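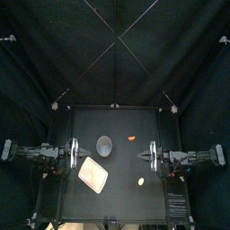
2 min read

Home
Reviews
Opinion
Contact

The Covska bench kit is sold as a robot setup a small shop can run by itself. I think the claim is fair for the hardware and a stretch for everything else.

Stetden, which sells the kit, quotes 42 minutes for assembly. At Sarmiento, where I work, it took most of an afternoon. I don't hold that against them much. The parts fit, and the bolts we needed were in the bag.

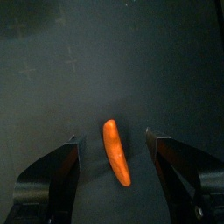

A small orange piece between the gripper fingers.

My complaint is the support plan. It costs 600 dollars a year, and without it you get the manual and a web form. The manual is 32 pages long and spends most of them on safety notices. A buyer new to arms will end up paying for the plan, so the price on the box is too low by that much.

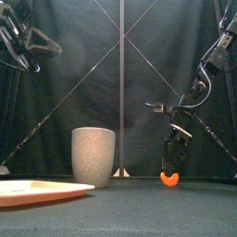 Can the kit be used without the support plan?
It can, but software updates stop after 3 months.

Brornard sells a similar package with support folded into the price. It looks more expensive in the catalog and costs less by the second year. Stetden should do the same, or print both numbers side by side.

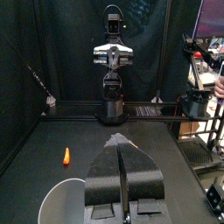 Shops that already have a person who likes to tinker can skip the plan and do fine. We would buy the Covska again on those terms. I would not tell a three-person bakery to buy it.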